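**FOR RELEASE: August 17, 2023**

# Henia Workshop Posts Kitchen Arm Simulation and Build Files

TRIRNTHORPE. Henia, a members' workshop, has released the simulation files, controller code and parts list for Powell, a kitchen robot arm its members are building on shared benches. The release covers the simulated half of the project. Assembly of the physical arm began in May and is still under way.

Powell is a single arm on a fixed base with a two-finger parallel gripper. The software runs on a desktop computer with one graphics card. Members write and test each motion in a simulated kitchen before any motor on the bench is powered. The simulator renders two views, one fixed in the room and one mounted at the wrist looking out past the fingers. 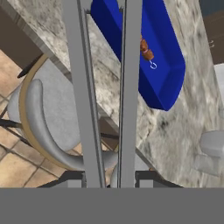

The controller updates at 15 Hz. Joint targets are sent as absolute positions, and the gripper takes a single open or close value. Grasp attempts are logged with joint angles, gripper state and both camera streams, then replayed at the workshop's weekly build session. The current log holds 461 attempts. Failed attempts are kept in the set and tagged by cause, the most common tag being "approach angle."

"We spent most of the spring on the wrist camera offset," said Sunee Siriwan, project lead at Henia. "It was a few millimeters out in the model and every approach inherited the error. The corrected value is in the config file, along with the old one."

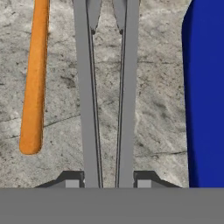 *Wrist view in simulation, gripper open above a gray surface. An orange rod-like object is at left.*

Motion planning uses Draltivance, a path checker written by Henia members and included in the release. It rejects any path that brings a link too close to the counter, cabinets or appliances. Clearance is set per link in a plain text file. Drawers are modeled as sliding joints with adjustable friction and can be started open or closed.

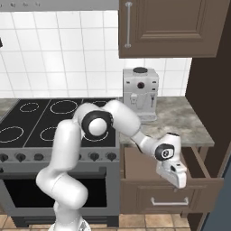 *The simulated arm with its gripper over an open drawer, below a counter with a coffee machine.*

The physical build uses printed link covers over aluminum tube. The design load at the gripper is up to 300 grams. Drawings are supplied for 18 printed parts, with print orientation noted on each sheet. Wiring diagrams for the base and elbow are complete. The wrist diagram is a draft and is marked as such.

**Known limits**

- Contact with soft objects is not modeled.
- Wrist view textures are low resolution by default.
- The drawer controller has been run in simulation only.

**Availability**

All files are free to copy and modify. Printed copies of the drawings can be collected from the Henia front desk in Trirnthorpe during open hours. Builders who find errors in the parts list are asked to include the sheet number and revision letter in their report.

**Contact:** Sunee Siriwan, Henia, Trirnthorpe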